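Fletton desk with side drawer, gray - four months in

I bought the Fletton in November to replace a folding table in the spare room. The seller was Clasano, and it came in one carton that took two of us to get up the stairs. Assembly took most of an evening. The instruction sheet is all drawings, and step 16 shows the drawer runners the wrong way around. If the drawer sticks halfway, swap them.

The wood is finished in gray and has held up fine. I wipe it with a damp cloth. There is one small chip at the back corner, which was my fault.

The drawer is the best part. It opens on the right, runs smoothly and stays put when left open. Mine holds chargers, tape, pens and a stapler, with room left over. 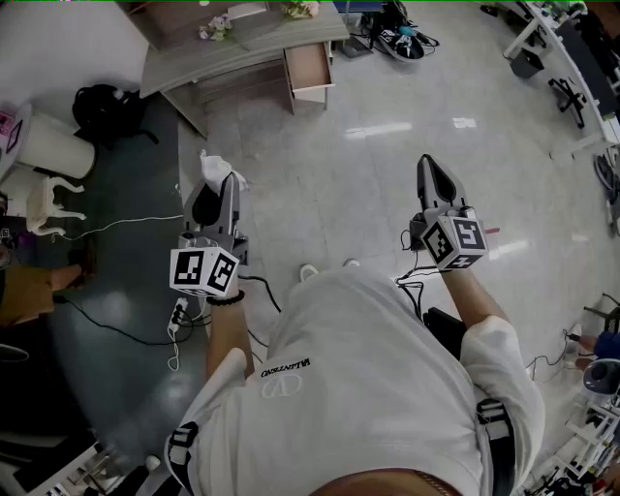
The desk with the drawer open and the pink artificial flowers on top.

My main complaint is cables. The Fletton has no tray and no hole in the top, so everything drops off the back and ends up on the floor. I have a power strip down there and a long black cable across the mat, and I would like both of them out of the way. Natália Sequeira, who has the wider Vasseur desk, says hers came with a clip-on tray - I may try to buy one separately.

The floor under mine is tile, and a desk will slide on it if you lean. Felt pads made that worse. Rubber ones fixed it.

I paid 166 with delivery. For a desk used a few hours a day that is a fair price. I would buy it again, but anyone with two monitors should look at something deeper.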